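How to Wash a Quilt at Home Without Wrecking It

I put off washing my first quilt for almost 3 years. I'd spent a whole January piecing it, and the thought of the colors bleeding into each other made me a little sick. Then a mug of cocoa went over and I had no choice! I've washed a lot of them now, mine and other people's, so this is the way I do it.

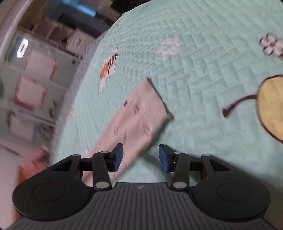

Drirnthorpe Quilt & Needle Club: Care and Repair Group

First, go over the whole quilt on a flat bed or a clean floor and look for trouble. Popped seams, loose binding, any patch that's gone thin. Fix those before water gets anywhere near it, even if it's only a few ugly stitches in whatever thread is closest. A small hole goes into the washer and a big one comes out (ask me about my sister's wedding quilt, or please don't).

Next, test for bleeding. Wet a white cotton rag with cool water, press it on the darkest fabric and count to thirty. Do the reds and navies separately. If color comes off on the rag, stop there and wash by hand in the tub, with lots of cold water and no soaking in a heap. Freya Wragg taught me to throw in a few color catcher sheets as well, and I won't wash a red without them now.

If the rag stays clean you can use the machine. Cold water, gentle cycle, slow spin. Use less detergent than you think, a tablespoon or so of something mild with no bleach and no softener. Softener leaves a coating on the cotton and the batting never feels the same again. Wash the quilt by itself, and if it has to be crammed in, take it to the laundromat and use one of the big front loaders. Mine needs that and it's only a full size. 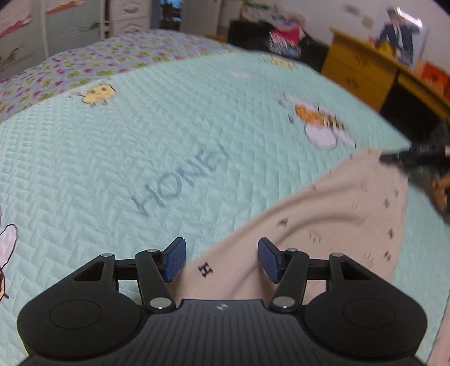
Stains want a bit of patience, so start on them the night before. Dab, don't scrub, with a drop of dish soap in cool water, working from the outside of the spot toward the middle. Go extra easy on anything printed. With big lettering like that HONEY on the mint green cover, I'd keep the soap on the plain cloth and only pat over the letters with a damp rag, and I'd never let an iron touch them from the front. Zigzag stitching like that can hold on to suds too, so give a cover of that sort a second rinse. Blood gets cold water only, please, never warm.

Now drying! A wet quilt is really heavy, and if you pick it up by one corner you'll hear stitches go. Scoop it up from underneath with both arms. I spread an old sheet on the grass, lay the quilt on it face down and put another sheet on top for the sun and the birds. Turn it after a couple of hours. In bad weather I use the dryer on low, take it out while it's still a touch damp, and finish it over two racks.

When it's fully dry, fold it in thirds and keep it in a cotton pillowcase. No plastic bags. Refold it along different lines every few months or you'll get creases that won't come out.

If you've got an old one that scares you, bring it along to the next club meeting and ask for me or Akosua Opoku before you wash it.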